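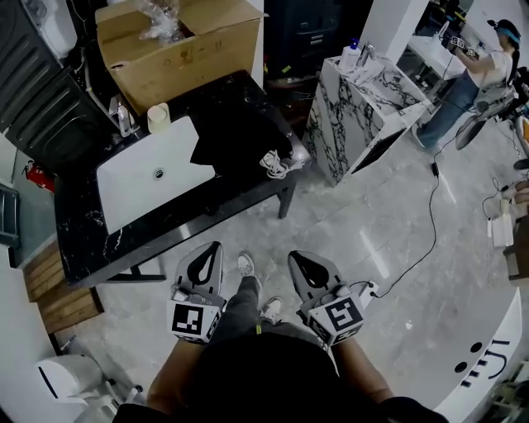
Provia frozen soups: packaging redesign, progress to November 23, 2022

Thank you all for being so patient with us through October, which ran longer than any of us had hoped! The new Provia sleeves are now drawn up for all 12 flavors, and we're really fond of the leek one (the green took several tries). We showed two fronts to 123 shoppers in Kisthorpe, and the bigger bowl with the smaller logo came out well ahead. Liem has quoted for the first print run and we're waiting on Lesell for the final carton sizes. Spending stands at $2,773 for the period, with $131 of the testing money still in hand.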